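4. Sweeping and the problem of the finished floor

The tasks reviewed in Section 3 share a convenient feature: each one ends at a clear moment. The cup is on the shelf or it isn't. Sweeping has no such moment. A person stops when the floor looks good enough, and the standard for good enough changes with the room, the guests expected and how tired the person is. We think this is a large part of why sweeping is so often claimed and so seldom measured.

We went through 300 trial records from the Duletari collection in which the task label contained the word "sweep" or "dustpan". The label was assigned when the record was opened, before any motion took place, and it stayed the same whatever followed. A record in which the broom was picked up and put down again counts as a sweeping record. So does one in which a wrapper was pushed under a cabinet. Earlier reports that drew on the collection treated the label as the outcome, and the success rates they gave should be read with that in mind.

4.1 What counts as done

The Gustelon protocol, revised in June, scores a sweeping trial by the share of marked items that end up in the pan within 900 seconds. We have two objections. The first is that fifteen minutes is a very long time to clear a small patch of floor, and a limit that generous hides nearly everything a householder would care about. The second is that the items are chosen for the test. Paper squares and empty cartons are easy to see and easy to push. Hair, flour and grit are what brooms are mostly used on, and the protocol leaves them out entirely.

The Arkgate variant adds a visual check of the floor after the trial. It is an improvement, though a modest one. The check is made from standing height, and on a shiny floor with a strong pattern we doubt that a fine layer of dust would be noticed at all. Raters who were given the same floor twice did not always agree with themselves.

4.2 Two hands, one broom

A broom is made for a body that can turn at the hips. The person slides one hand along the handle, changes grip at the end of each stroke and leans in to reach the corner. A two-fingered gripper holds the handle at one point, and any twist of the handle between the fingers has to be put up with or corrected from the wrist. The second arm could in principle guide the lower part of the stick. In most of the records we read, it was kept free for the pan.

The dustpan is the harder half of the job. Its lip has to meet the floor along its full width, and it has to stay there while the brush pushes against it – a light push, repeated, from a direction that keeps changing. Joints between tiles make this worse. We found no record in which the force at the lip was logged, so claims that the problem has been solved by better control can't be tested against these data.

Mixed objects raise a further question. When a person sweeps a lived-in room, part of the work is deciding what is trash. Something to eat and a scrap of paper may lie within a hand's width of each other, and only one of them belongs in the pan. The Llorente task list gets around this by declaring every loose object on the floor to be waste. That makes the scoring simple and the skill being scored much smaller.

Figure 2. Floor work with a long-handled, purple-bristled brush on marble tile. First view: small items on the floor, including a chocolate bar, a cardboard box and paper scraps. Second view: a dustpan on the tiles between the arms.
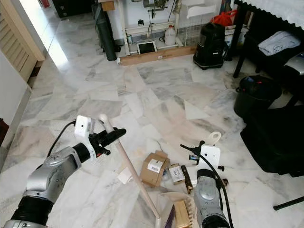
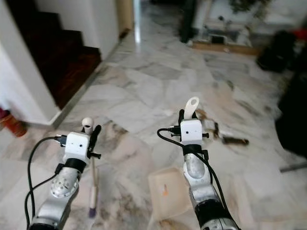 Corinne Haskvitz
Research Associate, Arkgate Household Task Review

Neither view in Figure 2 can tell a reader how much of a floor was cleared, and we do not use them as evidence of success or failure. They do give a fair idea of what the work asks for. In both, the brush is held on the left. The right gripper is free in the first view and closed on a curved plastic handle in the second. Getting from one arrangement to the other takes a series of grasps, and each of those is a chance to drop something – yet the scoring schemes discussed in 4.1 give no weight to any of them.

Our reading is that sweeping with two arms should be reported as an open task. Parts of it can be done, some of them repeatedly. Whether the parts add up to a chore that a household could hand over is a separate claim, and it needs records that include the pickup of the tools, the trip to the trash can and the state of the floor afterward. Section 5 applies the same test to wiping.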